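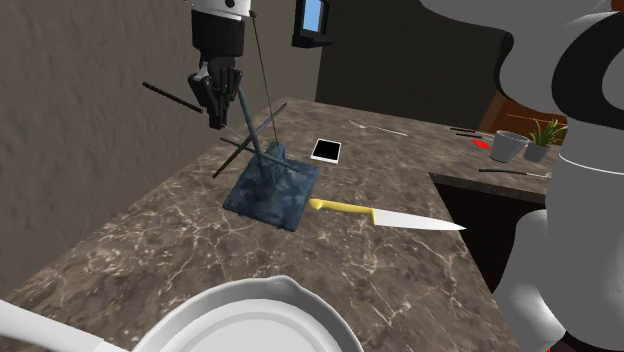
Encimera de mármol marrón y gris en una cocina simulada por ordenador.

Imprimir | Enviar por correo
Buscar en la comunidad Buscar

¿Cómo organizo un curso por proyectos para gente que ya sabe programar?

Ainhoa Bustamante
27 de agosto de 2023

Hola a todos, y gracias de antemano por la paciencia, que sé que me enrollo. Llevo dos cursos publicados en Plakoretti, los dos para principiantes, y me han ido bastante bien (el segundo tiene 178 alumnos, que para mí es una barbaridad). Ahora quiero dar el salto y hacer uno de nivel intermedio en el que se construya una aplicación completa, una de reservas para talleres pequeños, desde el primer esquema de la base de datos hasta ponerla en producción.

El caso es que no sé si grabarlo entero y luego cortarlo en lecciones, como siempre, o hacerlo en directo, con mis atascos y mis búsquedas en la documentación incluidas. En directo me sale más natural, pero me da miedo que una sesión de dos horas se le haga eterna a quien la vea después. Y luego está la cuestión del precio – no tengo ni idea de si cobrar por el curso completo o por suscripción mensual. ¿Alguien que haya pasado por esto? También agradecería saber qué hacéis con el código: ¿un repositorio único, una rama por lección, ficheros sueltos para descargar?

Un abrazo desde una terraza con demasiado calor.

Florencio Cuesta

Buenas, Ainhoa, y enhorabuena por esos dos cursos. Yo hice algo parecido el invierno pasado en Sandu, con una herramienta de facturación, y te cuento cómo me fue por si te ahorra algún disgusto.

Lo grabé en directo, diez sesiones, y no me arrepiento. La gente con experiencia agradece muchísimo ver cómo decides, cómo te equivocas y cómo lees un mensaje de error. Un alumno me escribió que la parte que más le había servido era una en la que estuve media hora peleándome con las zonas horarias, ¡y yo estaba a punto de borrarla! Eso sí, después dediqué bastantes tardes a poner capítulos con su título en cada vídeo, y quité las esperas largas (instalaciones, pruebas que tardan, el timbre de casa). Con eso, las dos horas se llevan bien, y quien solo quiere ver el despliegue va directo.

Para el código uso un repositorio único con una etiqueta al final de cada sesión. Probé con ramas y acabé corrigiendo el mismo fallo en todas, un horror. Pon además un fichero de cambios escrito en cristiano, con lo que se añadió cada día y lo que quedó pendiente. Y congela las versiones de las dependencias desde el primer momento, porque en noviembre me cambió una biblioteca a mitad de curso y tuve que regrabar una sesión entera.

Del precio sé menos. Yo cobré pago único y me quedé tranquilo – con suscripción me habría sentido obligado a publicar todos los meses, y tengo niños pequeños. Si tú tienes intención de seguir ampliando la aplicación, a lo mejor te compensa lo otro. Escríbeme si quieres ver el temario, te lo paso encantado.

Kibet Okoth

Pago único. En directo sí, pero con guion.

Olga Moya

Hola, guapa. Te contesto como alumna, que de crear cursos no sé nada, pero me he tragado unos cuantos. A mí lo que me echa para atrás en los de nivel intermedio es que dediquen las tres primeras lecciones a explicar qué es una variable. Di bien claro en la portada qué hay que saber antes y, si puedes, deja un ejercicio corto para que cada uno compruebe si le toca ese curso o el anterior.

También me gusta que haya un sitio donde preguntar, aunque se conteste una vez a la semana. En uno que hice en Plovevdale el profesor respondía los jueves, todo junto, en un vídeo corto, y daba gusto. Lo del precio depende de cada bolsillo; yo las suscripciones las olvido y luego me llevo el susto. Mucho ánimo y avisa cuando lo publiques, que me apunto.

Archivado en: Formación en línea > Crear cursos > Programación, directos, nivel intermedio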